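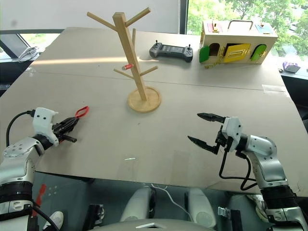 Subject: Re: [teleop-users] How many demos before you train?
List: teleop-users at Flatbridge

On the list, a member at Salehi wrote:

> We have two arms and a pair of leader handles, and so far we have
> recorded 12 demonstrations of hanging a cup on a rack. The policy
> gets near the rack and then hovers. Do we need hundreds more, or
> are we doing something wrong in the way we drive the arms? Also,
> do people throw out the takes where the operator fumbles?
>
> We would rather hear it now than after a month of recording.

Hi all,

Great question, and one I love talking about, so forgive the length!

12 is too few for us on anything with a peg or a branch in it. We've been doing mug-tree tasks at Prellumetti since November and the first policy I'd call fun to watch came at 400 takes. We're at 716 now and it still gets better each time we retrain. But before you record hundreds more, look at the hovering, because we had exactly that and it was my own driving. I used to stop just short of the branch, squint, think, and then go in. Every single take had that pause in it, and the arm learned the pause beautifully.

What fixed it was practicing off the record. I do ten minutes of hanging and unhanging with nothing saving, until my hands stop asking me questions, and only then start recording. Slow is fine – stopping dead is what hurts. If you need to think, think with the arm parked well back from the rack.

On fumbles: we keep them if the operator recovers and finishes. A missed branch followed by a calm second try is gold, at least in our data. We toss a take only when something gets knocked over or the operator gives up. Of the first 716, that left plenty of ugly ones in, and I'm glad.

Two smaller things. Turn the stand a little between takes, so the branches don't always point the same way. We skipped this for the first 408 and ended up with a policy that was brilliant at one angle and hopeless at the rest (painful week). And swap operators if you can. My colleague comes in from above and I come in from the side, and the mix did no harm at all, which surprised me.

Has anyone here tried the Divano handles for two-arm work? We're still on our homemade ones, and the left trigger sticks when the room is cold. I'd love to hear how the grip feels after an hour or so.

Please post your next round of results, hovering or not. I really want to see it get that cup on!

Cheers from the Prellumetti bench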